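Painted panels and boxes, Vosach workshop range

Pink painted frames with dark panels, flowers brushed on by hand. Plus the storage boxes. Stock moves slowly then all at once, so ask before you drive over.

Painted by Karlijn Jacobs, so no two quite match. Don't send us a photo of your neighbour's and ask for the same again, she won't do it. Colours can be talked about. Flowers too, within reason.
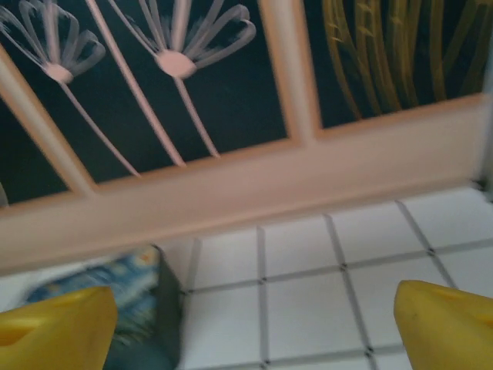
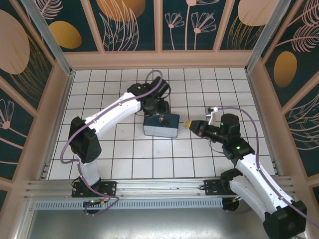

Leston, November 6, 2025

Dandelion heads in pale pink and white on the near-black ground, yellow grasses on the panel next to them. Frame in the peachy pink, matt. The box is the dark blue-green one, paler sides, white edges.

Made to order: allow 11 weeks for frames, 8 for boxes. Longer over the holidays, sorry. Orders placed in June are all out now, if yours isnt, ring Koen Goossens.

Care. Soft dry cloth. No spray polish, no scouring pads. Chips can be touched up, we keep a note of the paint for three years after purchase. Bring it in or post it, well wrapped please.

Delivery free to Heladberg, otherwise by quote. Boxes can be collected from the Van Acker shop, side door, ring twice. Frames are heavier than they look so bring somone.

Returns: plain boxes yes, commissioned painting no. Deposit is a third, rest on collection. Card or transfer, no cheques.

Prices on request, Thijs Van Damme has the current list and answers mail most mornings.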